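Isel House shared kitchen
Coffee point inspection - checklist and comments
14 September 2020

Scope: the capsule machine, the table it stands on and whatever has gathered round it. The kettle has its own form, as befits its seniority.

Marks used: OK, ACTION, or NOTE, which means I have an opinion but no powers.

1. Position of machine
OK. On the table, well back from the near side, where an elbow would have to make an effort. The last form had it on the windowsill, next to a fern that never recovered.

2. Table surface
OK. Wood, sound, no wobble. Please use a damp cloth on it and leave the scouring pads for the pans. I know who it was and so does the varnish.

3. Tray
NOTE. The teal plastic one, kept to the left of the machine. Scuffed and smudged on the inside. It may stay in service for spoons and sugar, but wash it first, and not by tipping it over the bin and calling that washing.

4. Cable run
ACTION. There is a thin white cable lying across the floor behind the table. Clip it to the skirting before the December social, when people will be walking backwards with plates. 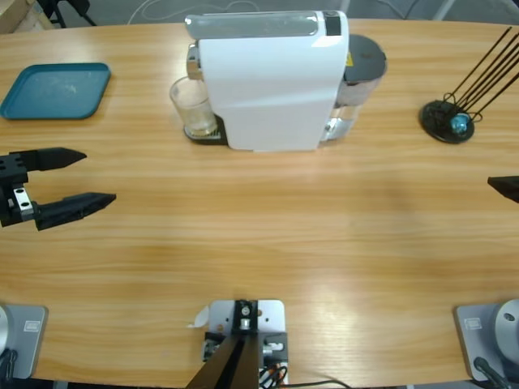 5. Water tank
OK. Lid on, yellow warning sticker still in place beside it. Fill with fresh cold water every morning and empty it at night. The meter in the cupboard gives 2,874 cups to date, against 1,273 at the previous inspection, so somebody is keeping going.

6. Drip tray and grille
OK, with a comment. Take the grille off and wash both parts at least every 7 days. The drip tray sticks out at the front and collects whatever misses the glass, and a full one gives no warning until you move it. Carry it level to the sink.

7. Vents and clearances
OK. Keep tea towels, post and the Celtus catalogue away from any slatted part of the casing. It isn't a letter rack, though I can see how the mistake was made.

8. Glassware
ACTION. Glasses are to be stood upright. One lying on its side in front of the drip tray is a glass that has started to plan its route to the floor, and the nearest dustpan is two doors away. 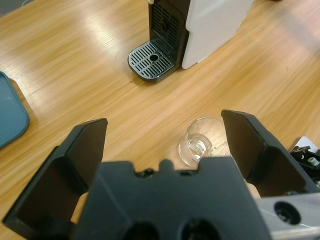
The same goes for glasses left on the table with a mouthful in the bottom. Rinse, dry, back on the shelf. Check the rim with your eyes before your lips, and if there's a chip, wrap the thing in newspaper and put it in the general waste. We did have proper heatproof cups by Amau once. There were plenty of those, and then there was the summer party.

9. Capsules
NOTE. One at a time, and take the used one out. Don't poke at a jammed capsule with a knife while the machine is plugged in. Don't poke at it with a spoon either, which was last year's reading of the rule.

10. Rods in the round black holder
NOTE. To the right of the machine, leaning out at a slant, at a height I'd call facial for anyone bending to look at the tank. Turn the holder so the ends point away from where people stand. I have no view on the decorative bits.

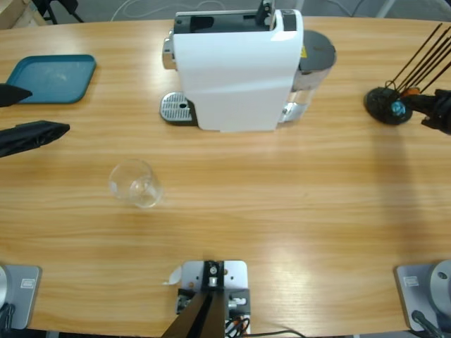 Wilma MacAulay
Kitchen Safety Inspector, Isel House

Two actions, then, both cheap: the cable and the glasses. Ruaridh Shearer has the clips and has had them for a while. The tray I'll look at again myself.

Comments go on the back of the form, in ink. Requests for a better coffee machine are outside the scope of this inspection and will be filed with the others.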